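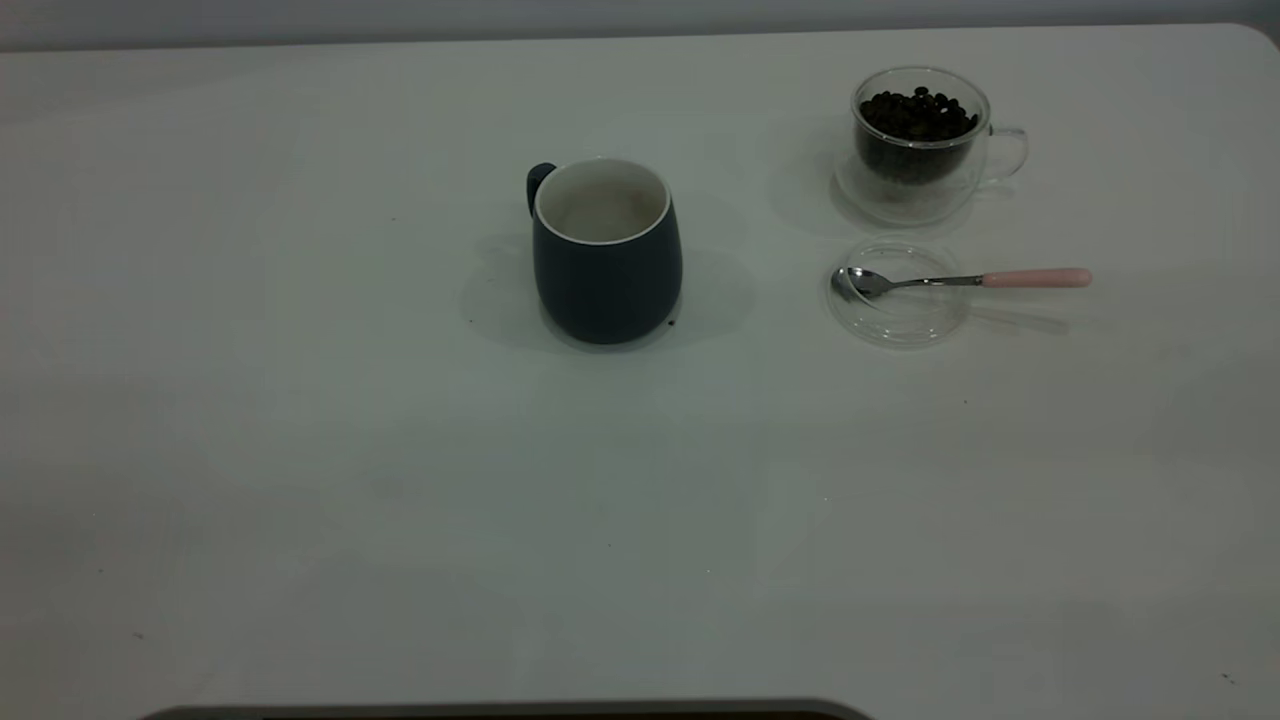 A rally car that most people assumed had gone for scrap decades ago is back on its wheels, and it will be running under its own power at the Brostdale hillclimb in August.

The car is a Gatti Sillar, one of the small batch of lightweight two-door coupés the Italian maker put together so that it could go rallying in the early seventies. Road-going Sillars are scarce enough. The works cars are in another league, and this one, known to enthusiasts by its chassis number, 1,417, led the Prokuvis Rally for two days before a broken driveshaft put it out within sight of the finish. There are photographs of it parked nose-down in a ditch with its crew sitting on the boot lid eating sandwiches, and for years those were the last anyone had seen of it.

It surfaced at a farm sale. The listing mentioned a tractor, a quantity of gates and "Italian car, incomplete", and restorer Manuela Lombardi went along hoping for a few spare parts for her own road car. She had a torch with her, crawled under the dash and found the plate.

"I read it three times and then I had to go and sit in the van," she says. "I've had a picture of that car on my wall since I was nine. I knew the number the way you know your own phone number."

She bought it for less than she had expected to pay for a gearbox. The engine was missing, along with both seats and all of the glass apart from one rear quarter light, and the floor had rotted through on the driver's side. The good news was what remained. The shell still carried its works seam welding and the extra brackets for the spare wheels, and under a coat of brown household paint there was a fair amount of the original pale green, complete with the ghost of a door number.

What followed was four years of evenings and weekends. The biggest stroke of luck came with the engine. Works Sillars used a 1,349cc version of the Gatti four-cylinder with a different head and a pair of sidedraught carburettors, and hardly any survive. Lombardi tracked one down in a speedboat! It had spent most of its life on a lake, had been well looked after, and its owner was happy to swap it for something more modern and a good deal quieter. The head had to be welded in two places and the water pump was made from scratch, but the crankshaft needed only a polish.

The finished car weighs a touch over 600 kilos, and if you have ever stood next to a Sillar you will know how tiny they are. The roof comes up to most people's ribs. On full throttle it makes a hard, rasping bark that carries right across a valley, and on the overrun it pops and spits in a way that gets everyone in the paddock grinning.

Lombardi has been careful to leave as much alone as she could. The dents in the sump guard are still there, and so is the co-driver's map pocket, stitched up in what looks like tent canvas. The dashboard has its original holes, including several that don't line up with anything – the mechanics seem to have moved the switches before every event. The new paint was matched to a patch found behind the fuel filler, and the bonnet is matt black again to keep the glare out of the driver's eyes.

It ran for the first time last winter and has since covered a couple of hundred miles of shakedown testing, mostly on lanes near the workshop. There have been teething troubles. A fuel line came adrift, the clutch has been out twice, and the gearbox jumps out of third if you are lazy with it. Lombardi says that last one is how they left the factory and she has no plans to cure it.

Brostdale is a lovely choice for its return. The hill is narrow and bumpy with a tight left-hander halfway up, which should suit a short, light car far better than a flat airfield would. The Sillar goes up in the demonstration class, so there will be no official times, although it would be a surprise if a few stopwatches didn't come out along the bank all the same.

It won't be alone, either. The Gatti owners' club has taken a corner of the paddock and is expecting 40 cars, among them several road-going Sillars, a pair of the later saloons and a delivery van that has been brought over specially. Anyone with a Gatti of any age is welcome to join them, running or on a trailer.

The paddock opens at 8am, with the first cars on the hill an hour and a half later. The Sillar is due to make one run before lunch and another in the afternoon, and between times it will be parked with the bonnet up. Lombardi will be with it all day and is keen to hear from anybody who saw the car in period, especially if they have photographs. She is still looking for the original navigator's seat, which she thinks may have ended up in somebody's shed as a fishing chair.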